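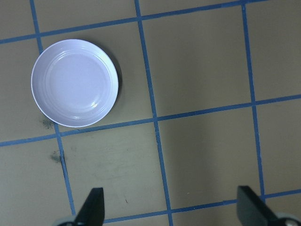 Bundton bench notebook, 7 April 2026

Search notebook Go

Morning on the sorting cell. Naveen Bhatt wrote up the new shift split for the Dravholm line. Hand packing drops from 3 people to 2 per shift once the arms take over placing. The third moves to checking and restocking. No one loses hours, but the Bosby crew heard about it second-hand and are annoyed.
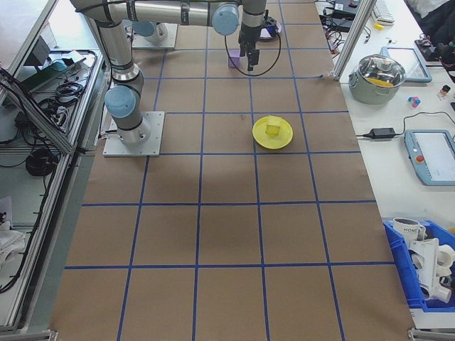 Target from Vlachopoulos is 420 placements a shift. Last week's log has 1,097 over all shifts, so we are short. Most lost time is people waiting for a reset when they could clear the fault themselves. I want packers trained on the pendant by the end of April.

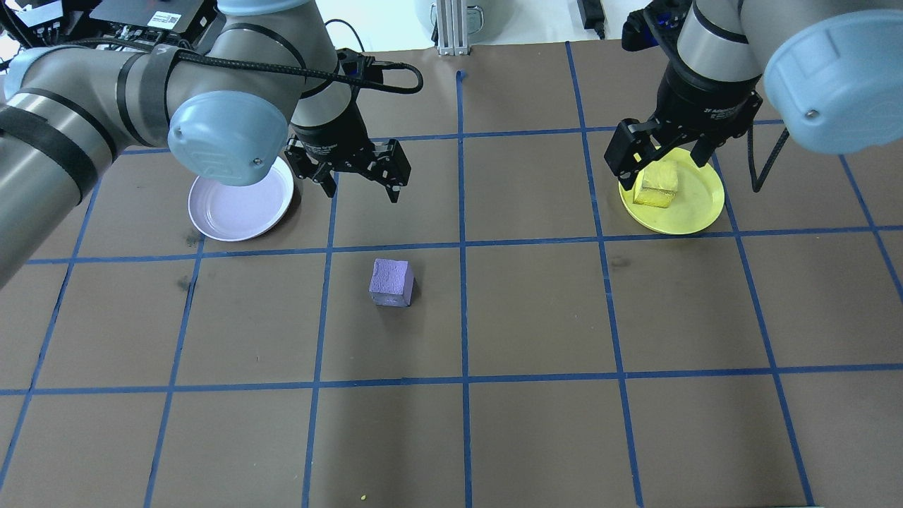

Breaks are the other thing. With hand packing everyone stopped together. Now one person has to stay by the cell, and they asked for a rota. Fair enough. Draft is on the door.

We use cookies to remember your settings. Accept Manage
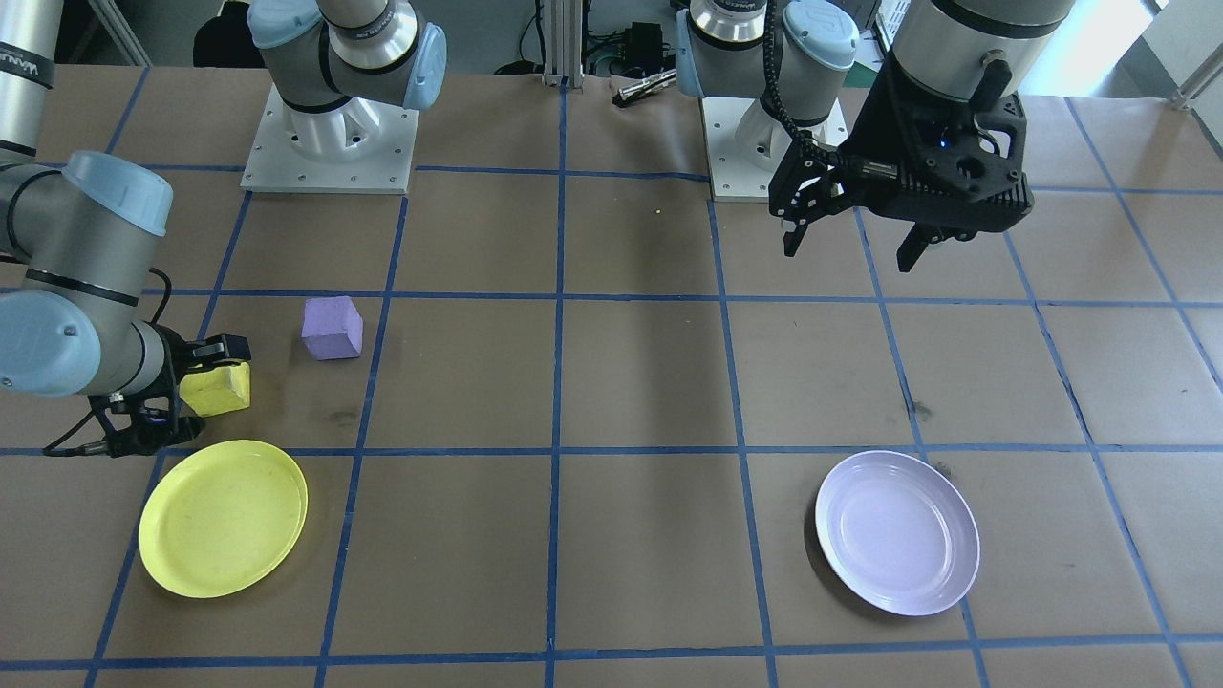 Handover notes need to be better. Late shift found the layout changed and nothing written down. From now on, put down where both plates are, yellow and white, and what is still in a gripper, such as the yellow block. Also to do: ask Naveen who signs off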